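プレスリリース

株式会社ヴェルデン(Verden)
報道関係各位

古着の仕分けセンターにロボットアーム「Riker」を導入しました 畳む係だったみんなの仕事、こう変わります

こんにちは、ヴェルデンで仕分けセンターを見ているサラヒ・サリナス(Sarahí Salinas)です。いつもは広報の者が書くのですが、今回は「現場の人が書いたほうが早いよ」と言われまして、私が書いています。かたい文章は苦手なので、おしゃべりだと思って読んでくださいね!

このたび当社ティルソープ(Tilthorpe)センターでは、衣類を広げて畳む工程にロボットアーム「Riker」を3台入れました。2月から本稼働しています。対象はまずTシャツだけ。うちには1日に3,000点の古着が届くのですが、そのなかでいちばん多いのがTシャツなんです。

これまでTシャツの山は、畳み台のメンバーが立ちっぱなしでさばいていました。肩が痛い、手首が痛い、という声は私もずっと聞いていましたし、私自身も畳み台の出身なので、夕方4時ごろのあのつらさはよーくわかります。

導入の話が出たとき、最初に手を挙げて質問したのはブンミー・ラッタナクンさんでした。「で、私たちはどうなるの?」と。当然ですよね。なので先に書いておきます。今回の導入で辞めてもらった人はいません。畳み台にいたメンバーは、検品、補修、それからRikerの見守り役に分かれました。時給は据え置きか、見守り役の手当がつく分だけ上がっています。

見守り役というのは、アームがつかみ損ねたときに服を置き直したり、判断に迷う品を抜き取ったりする係です。ブンミーさんは今ここの担当で、「立ちっぱなしじゃなくなったのはうれしい。でも最初の週は、自分で畳んだほうが速いのにってイライラした」とのこと(はい、私もしました)。

正直に言うと、まだまだ手のかかる相手です。無地で平らなものは得意なのですが、胸ポケットがついていたり、プリントがあったり、端が丸まっていたりすると、とたんに考え込みます。上下逆さまに置かれたシャツも多いので、えりがどっちにあるかを見分けるところからなんですよね。人間ならパッと見てわかるのに!

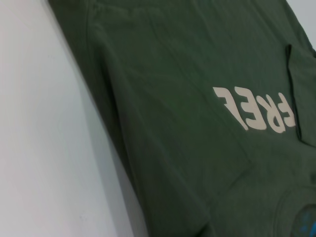
Tシャツの工程より。胸ポケットとプリントのある、深いオリーブグリーンの一枚。

補修チームに移ったズレイカ・ケイロスさんは、前から縫い物がやりたかったそうで、今はほつれ直しの手順書まで作ってくれています。補修に人を回せるようになったのは、私としてはいちばん大きい変化でした。以前なら直せばまだ着られる服も、時間がなくてウエス行きにしていたので……。

技術面はトレヴァー・ケメイズが担当しています。次は長袖に挑戦したいそうですが、現場からは「先にポケットをなんとかして」という要望が出ています。どちらが先になるかは、月曜の朝礼でまだもめているところです。

センターの見学も受け付けます。Rikerが動いているところも、補修台も、どちらもご覧いただけます。ご希望の方は当社広報までご連絡ください。

■本件に関するお問い合わせ
株式会社ヴェルデン 広報担当 シェル・ローケン(Kjell Løken)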